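Care and Storage of Fleece at the End of the Cold Season

Posted in Household Notes
Filed by Beril Duman

Each March the household undertakes a review of its winter textiles. The purpose of this entry is to record the procedure currently in use, as several readers wrote after the entry on wool to request equivalent guidance for fleece. The practice set out below applies to blankets, jackets, hooded tops and the liners of the two sleeping bags kept at Villanueva.

Sorting

All fleece is brought to one room before any washing is done. Items are separated by weight and then by color. Dark garments are never laundered with pale blankets, as lint travels in both directions and is tedious to remove afterward. Pockets are emptied and zippers closed. Any item with a torn seam is set aside for mending and does not enter the wash until the repair is complete.

Washing and drying

Fleece is turned inside out and washed at 30 degrees Celsius on a gentle cycle with a small quantity of liquid detergent. Fabric softener is not used in this household. It was permitted until the winter before last, when a set of Bodeo throws came out with a flat, waxy surface that has never fully recovered. Drying takes place on the rack in the hall, away from the radiator. A heavy jacket may require a full night and part of the following morning. Items are not folded until the cuffs and waistband have been checked by hand.

Brushing

A soft clothes brush is passed over each piece in one direction. Areas of pilling are treated with a fabric comb, used lightly. Readers who own the Ivley comb should note that the finer side is the appropriate one for this work; the coarser side pulls.

Folding

Folding is best done over a soft surface. A bed is suitable, as is a blanket spread out flat, and the latter arrangement has the advantage that the blanket itself can be folded last. Jackets are laid front down, the sleeves brought in across the back, and the lower half turned up to meet the collar. Hoods are tucked inside.

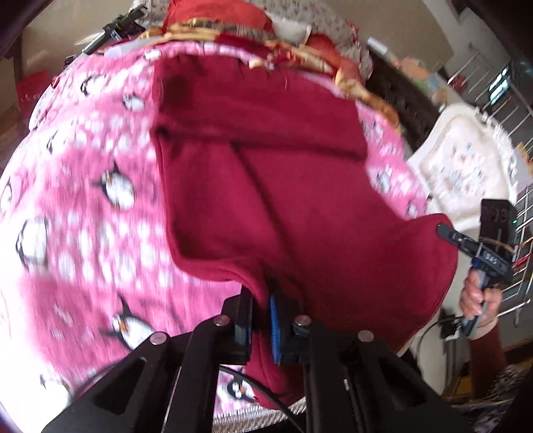

Thick garments tend to spring open at the crease. The remedy is to press the fold gently with the forearm and wait a moment before making the next one. Children's blankets are folded in thirds and then in half, with the printed side outward, so that each child may identify his or her own without opening the entire stack.

Storage

The finished stack is placed in the Wusovska chest on the upper landing. The chest accommodates 10 folded pieces, provided that the heaviest are placed at the bottom. Vacuum bags were considered and declined, the fleece having emerged from them badly creased on a previous occasion. A cotton sheet is laid over the top and the lid is closed.

The next entry will address gloves and scarves, including the matter of single gloves.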